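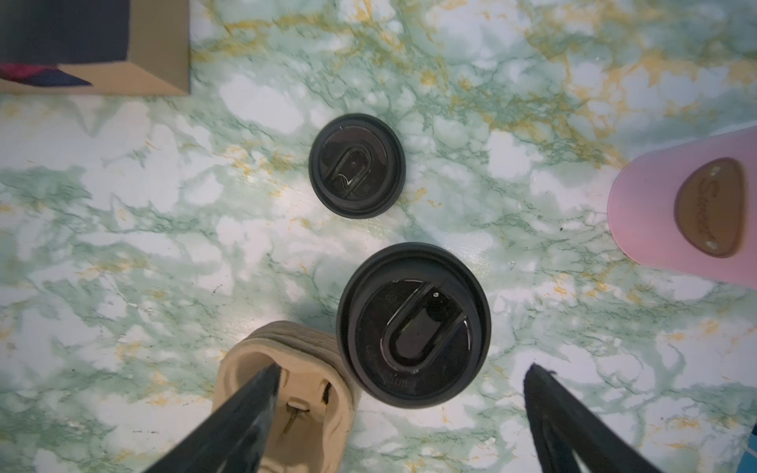 Two cup lids and a pulp carrier on the worktop, October 2021.

I have been asked a few times now when a machine will be able to tidy a kitchen. My usual answer is that it depends what you mean by tidy, and people find that annoying, so I will try to give a longer one.

Take the cups. Putting a takeaway coffee into a cardboard carrier is a job most of us do with one hand while looking for our keys. For a gripper with two fingers it is several jobs. It has to find the lid, come down either side of it, close enough to hold the cup without popping the lid off, lift it straight, and then lower it into a pocket made of soft pulp that gives way if you lean on it. Black plastic lids are awkward for cameras too, as they are dark and shiny in the same place.

I spent part of July visiting a small automation firm called Verbruggen, who mostly do packing lines. They had a cup task running on the side. On a good day their arm managed it 56 times out of 90, which they were pleased with. I would be less pleased if it were my coffee. When it failed it usually failed at the end, with the cup over the carrier and slightly off to one side. A person feels the edge and shuffles the cup across. The arm just kept pushing down.

The shop floor is easier, and I think people underrate how much easier. At Morkex, where I used to work, the parts came down the belt facing the same way, under the same lamps, all year round. The robot there has put lids on tubs for years and I doubt it has ever had to deal with a patterned worktop. Kitchens have patterns everywhere, and things get left wherever there is a gap.

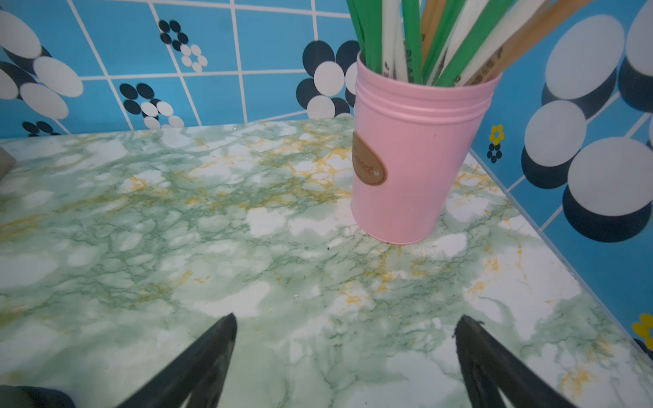
Then there are pencils. A pot of them looks simple, and picking up the whole pot probably is, if the arm can get its fingers round it. Taking out one particular pencil is much harder. They lean on each other and cross over, and the one you want is generally behind another. Putting one back means aiming the thin end of a stick at a gap that changes whenever the others shift. I have seen a demo from Ekberg where the arm did this quite neatly, but the pot had a single pen in it, and it took almost 30 seconds.

So can they do chores yet? Some, slowly, with somebody standing by. Wiping a flat surface is fairly well in hand. Moving a solid object from one clear spot to another is fine most of the time. Anything that bends, tips over or sits in a bunch is still hit and miss.

I do think it is improving. The newer systems learn from people doing the job over and over - and they cope better when an object is not quite where it was last time. That matters more to me than speed. I would happily leave a machine to clear up for 8 hours overnight if I could trust it not to knock anything on the floor.

I am going to see the Skistside workshop next, where they are trying cutlery drawers. I will write that up separately, including how it gets on with teaspoons.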